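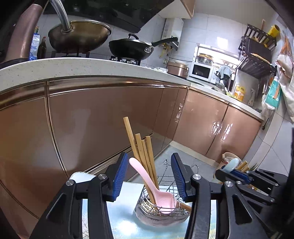

4. Utensil basket, drying pad and counter layout

Read section 3 first if the pad isn't down yet. This part covers the wire basket, what goes in it, and where things live near the stove. Ten minutes, less if the drawer is already emptied.

You need:
Kuvo wire basket with hook handle
Gray fabric pad
Chopsticks, rice paddle, wooden spoon
Dry dish towel

4.1 Setting up the basket

1. Wash the basket before first use. Warm water, drop of soap, soft brush. Get into the holes in the metal band, that's where the grit sits.
2. Rinse. Shake over the sink. Towel the rim and the hook.
3. Lay the pad flat on the table. No folds, no crumbs under it.
4. Stand the basket in the middle of the pad. Press down on the rim. Rocks? Turn it a quarter and try again.

Note: the hook is for hanging the basket when empty. Don't hang it full - the load pulls to one side and everything slides out.

4.2 Loading

1. Chopsticks first. Bamboo ones go in spread out and leaning, not bundled. Bundled ones stay damp in the center.
2. Rice paddle next, scoop end down, handle out over the rim.
3. Wooden spoon last, on the side away from the paddle.
4. Leave space. If you have to push, its too full. Start a second basket.

Caution: no knives, no peelers, no skewers in this basket. Points go straight through the wire.

Caution: keep the plastic paddle away from the burners and off a hot wok lid. Grurnerby paddles soften and the scoop goes wavy. Can't be fixed.

4.3 Cups

Cups drain beside the basket, never on top. On its side is OK for a few minutes, then upside down on the pad. Ceramic only. Thin glass goes in the Donnelly rack, see section 6.

4.4 Counter by the stove

1. Oil and sauce bottles behind the stove, caps tight. Wipe the bottoms or they leave rings on the stone.
2. Wok handles turned in, away from the walkway.
3. Rice cooker against the wall. Pull it foward before you cook so the steam clears whatever is above.
4. Eggs away from the cooker vent. Better in a bowl, they roll.

Caution: don't hang towels or utensils from the water heater cords or fittings. Ever.

4.5 Upkeep

Daily - empty the basket, shake out the pad.
Weekly - wash the pad cold, air dry flat. No dryer.
Monthly - check bamboo for splits and dark spots. Bad ones out, don't sand them.

Rust spots on the wire: baking soda paste, five minutes, rinse, dry right away. No steel wool.

Spare parts: basket 944, pad 144. Order from Pranness, quote both the part number and the color.

Revised 25 January 2024, Chia-jung Hsiao. Replaces the December sheet. Section 5 is the drawer inserts.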